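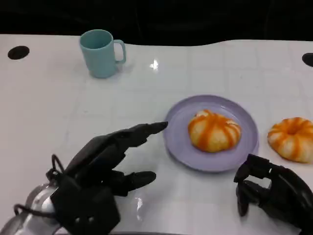 Chapter 7
Setting Up and Maintaining a Two-Handed Tabletop Cell

After reading this chapter you should be able to prepare the work surface of a two-handed cell, set the home position of each hand, inspect the finger joints and wrist cables, and decide when a hand has to come off for service.

7.1 The cell used in this chapter

The examples follow one cell at the Vandby training center. It has two arms, each ending in a jointed hand, and both work over a single white table. The hands are Erneo units. The controller is a Plideck, with the same menus you used in Chapter 5. If your shop has a different controller, the order of the steps stays the same, but the menu names will differ.

The cell handles light tableware and food-shaped objects. These are useful for setup work. A mug tests the grip on a handle, a plate tests whether the fingers can get under a low rim, and a rounded object on a plate tests whether one hand can hold the plate still while the other lifts.

7.2 The work surface

Wipe the table before every shift. A glossy top shows grease quickly, and it also throws back light from overhead lamps. A bright spot on the table can hide the edge of a pale object from the camera. Move or dim the lamp first. Change the camera exposure only if moving the lamp does not help, and write the old value in the log.

Check any openings in the tabletop. Small parts and crumbs collect around them. Keep test objects at least 14 centimeters away from an opening.

7.3 Home position

Each hand has a stored home position, with the fingers open and the palm clear of the table. Send both hands home before you place any objects. Then bring one hand at a time down to the approach height and measure the gap under the lowest fingertip. On the Vandby cell the gap is 30 millimeters. A curled finger may hang lower than the one that is pointing, so measure from the lowest point of the hand.

If the gap is wrong on one hand only, look for a loose wrist clamp before you change any numbers in the controller. If it is wrong on both, check the table height.

7.4 Cables at the wrist

The cables at the wrist need enough slack for the full turn of the joint. Too little slack pulls on the connector. Too much lets a loop catch on the housing or sweep across the table. Turn the wrist slowly to each limit with the arm in manual mode and watch the loop the whole way. Replace any cable with a shiny or flattened patch on its jacket.

7.5 Service interval

The left hand at Vandby was removed in April after 3,130 cycles, when its index finger began stopping short of the taught point. The technician's log is reprinted in Table 7.1. Read it before starting Exercise 1, and note which checks were made with the power off.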